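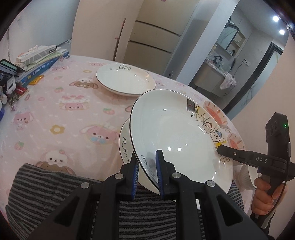 Does anybody here have a job that got better after the machines came in?
Mine did, mostly because I quit going home with sore wrists.

That's my answer to my own question, so now I want yours. I work the dish return at a big staff cafeteria run by Lambrakis. We put in a Hurico sorting arm last November and I have been bugging my friends about it ever since, so you all get a turn!

platestacker
Before the arm, two of us stood at the belt and lifted every plate off by hand, scraped it, turned it and racked it. On a busy lunch that was 2262 plates. Now the arm takes the flat ones and we do bowls, cups and whatever comes down the belt with a fork stuck under it. I know the names of people on the serving line now, after years of only seeing their hands through the hatch.

mopandglow
How many of you were there before and how many now? That's what I always want to know.

platestacker
14 before, 12 now. Two retired and they didn't fill the spots. So yes, fair point, those are two jobs somebody else could have had.

mopandglow
Thanks for giving the number straight. At our place (hospital kitchen, Tiltard machines) they told us no change in headcount and then cut everyone's Saturday hours instead. Same thing with a nicer name.

rinse_cycle
I'm on the other side of this, I teach the things. Plates are so much fun and so mean. A plate lying flat gives you nothing to grab. You need to get at the rim, tip it up and keep hold while the weight swings around, and a shiny glaze throws light back at the camera. Then somebody stacks one crooked on another one and you start over. We did 2000 practice lifts with hand-held grippers before ours stopped chasing reflections. I still get a kick out of a clean pickup.

platestacker
Oh that explains so much. Ours used to poke at the wet spots!

ovenmitt77
Not as cheerful as you folks. My wrists are better too, but the pace isn't mine anymore. When I was tired I used to slow down a little and catch up later. The arm doesn't do later. If I fall behind on bowls the belt backs up and a light goes on over my station.

rinse_cycle
The pace is a setting. On the Hurico it's under shift profile, and a lead can change it. Ask for the slow one after two o'clock.

ovenmitt77
We have Unov, and only the service guy gets into the settings. I asked.

mopandglow
Then the fight is over who gets the password. We won that one last spring and it made a bigger difference than the machine did. Put it in writing and ask for a stop button at each station while you're at it.

platestacker
Seconding the stop button. I use mine maybe once a shift, but I love having it.

ovenmitt77
OK, I'll write it up tonight. Does anyone have the wording you used?

mopandglow
Sending it to you now, it's half a page. Change the part about the tray washer.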